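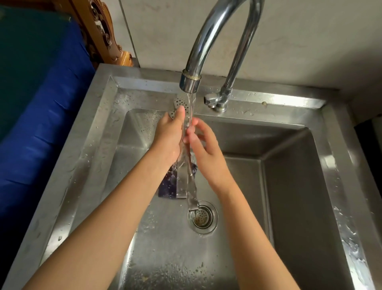
Figure 2. Rinsing both hands under the faucet of a stainless steel sink.

Section 4: Setting Up the Sink Station

Welcome to the part of the guide that most Vonance owners turn to first, and we understand why. Hardly anyone buys a kitchen helper without hoping it will take over the dishes. Before you clear the counter, though, please read the next few paragraphs, as they will save you some disappointment on your first evening.

What the Vonance can and can't do at a sink

The Vonance can pick up plates, bowls and straight-sided cups from a drying rack and put them away on an open shelf. It can carry a dish from the counter to the sink and set it down in the basin. It can wipe a flat, dry counter. Those are the chores we are happy to stand behind.

It can't wash dishes yet. We have tried, and Geum-ok Choo and her team in the Testdale kitchen are still trying. Running water is a hard thing for a machine to look at: it bends, it shines, it breaks up on the way down, and a steel basin throws all of it back again as reflections. A person rinsing hands under a faucet brings the fingertips together in the stream without giving it a thought. The Vonance would have to work out where the water is, where the basin is, and which bright patch is a wet rim and which is a spoon. A soft, crumpled cloth at the bottom of a sink is another puzzle, and for the time being it will usually leave one where it lies.

So the washing stays with you, and the carrying and putting away can go to the machine. Plenty of households find that a good trade, especially on a Monday.

Before you begin

You will need the station mat, the 2 corner markers from the accessory bag, and a dry towel. Allow 11 minutes for the first setup. Later ones go much faster.

Steps

1. Turn the faucet off and let the basin drain. Lift out any cloths or scrub pads.

2. Dry the rim of the sink all the way around, including the strip behind the faucet where drops like to collect.

3. Lay the station mat on the counter beside the sink, printed side up. Smooth out the folds with your palm. Shiny plastic sheets and tablecloths should be put away for now.

4. Press one corner marker onto each of the two back corners of the mat.

5. Park the Vonance so that its base is 300 mm from the cabinet front, then hold the green button until you hear two tones.

6. Choose Sink Station in the menu and stand back while the arm traces the edge of the basin. If you have a tall gooseneck faucet, choose High Spout when you are asked, and the arm will keep to a path around it.

7. Place one plate on the mat as a trial. When it has been carried to the basin and set down, the station is ready to use.

CAUTION: Never run the faucet while the arm is over the basin. The wrist joint is protected against splashes, but it must not be held under a stream of water.

CAUTION: Do not hand a knife, a peeler or a broken dish to the Vonance. Wash and put these away yourself.

Note: If the arm stops above the sink and the light turns amber, it has most likely lost sight of the rim. Dry the steel once more, draw the blind if the sun is coming in low, and press Resume.

Note: Perforated sponge holders and caddies may stay in the sink if they are wedged firmly in a corner. Run step 6 again whenever you move one.

For help with unusual sinks, write to Lorraine Treloar at the Pelport service desk and include a sketch with your measurements. She answers every letter, although in November it can take her a little longer.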